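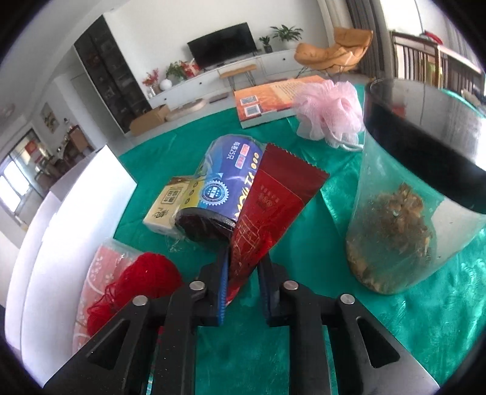
Red packet, gold print, on the green tablecloth

Home Notices Minutes Parking Laundry Room Contact

Stonbridge Residents' Association
Minutes of the general meeting held Friday, April 8, 2022

Chair: Benedita Azevedo
Minutes taken by: Adom Addo
The meeting opened once a quorum was confirmed. 56 units are entitled to vote. Apologies were read out and accepted.

1. Minutes of the last meeting
Approved with one correction. Under "Bike storage," the words "east basement" should read "west basement." Adom to fix the posted copy.

2. Matters arising
The loose handrail on the back stairs has been bolted down. The broken mailbox door on the ground floor has not been repaired. The part was sent in the wrong size and has gone back.
The letter to the city about the missing curb ramp on the north side was mailed. No reply so far. Benedita will call the street department and report in June.

3. Hot water
Long discussion. Residents on the top two floors said the water takes several minutes to warm up in the morning and sometimes goes cool again during a shower. Residents lower down have no complaints.
Prutura looked at the system last month. Their written report says the circulation pump is worn and one of the balancing valves is stuck. They quoted $3,052 to replace the pump and free or replace the valve, labor included. The work would take one day, with the hot water off from morning to late afternoon.
A second quote was asked for from Lidorberg. It has not come in. Some residents wanted to wait for it. Others said the problem has gone on since before the holidays and the first quote looked fair. It was also asked whether the pump is still under warranty. It is not.
Motion: Accept the Prutura quote unless Lidorberg comes in lower within two weeks for the same work. Seconded. Carried, with 3 against.
Action: Benedita to chase Lidorberg and give them the closing date in writing. Notice of the shutoff to be posted on every floor and by the mailboxes.

4. Laundry room
The dryer nearest the door is leaving clothes damp. The vent hose behind it was found to be crushed. It will be replaced and the machine moved forward a few inches.
Clothes are still being left in the washers overnight. It was agreed that anything left after closing may be moved to the folding table. The present sign says this already but it is behind the door when the door is open. The sign will be moved to the wall over the sink.
A request to open the laundry room an hour earlier on weekends was turned down on account of noise for the unit next to it.

5. Spring lunch
The lunch will be in June as in past years, in the courtyard if dry and the lobby if not. Gbeho will supply the hot food again at the same price per head. The order will be for 80 meals. Last year rice ran out before the end, and Adom will ask for one more tray.
Residents are asked to bring drinks and desserts. A sign-up sheet will go on the notice board. Please write the name of the dish and whether it has nuts in it.
Tables, cloths and small items for the tables were talked over. Paper plates are left from last year. Napkins and cups need to be bought.

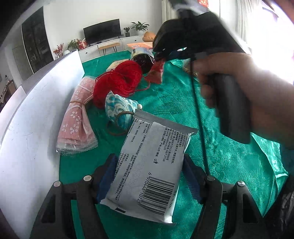 Wet wipes, back of the pouch

Music was discussed. Agreed that it will be off by eight. The two parking spaces next to the courtyard gate need to be empty from the morning on, and the residents who use them were at the meeting and have no objection.

6. Recycling
The hauler left the blue bins twice because there were plastic bags in them. Flattened boxes are fine. Bags of any kind go in the trash. Adom to print the hauler's list in larger type, and to ask if it comes in other languages.

7. Other business
A resident asked about window boxes on the street side. Allowed if fixed on the inside of the railing.
The lobby clock is slow. New battery needed.
A gray umbrella and a child's left mitten are on the shelf in the lobby.

8. Next meeting
In June, before the lunch. The date will be posted. Items for the agenda should reach Adom one week ahead.

Meeting closed.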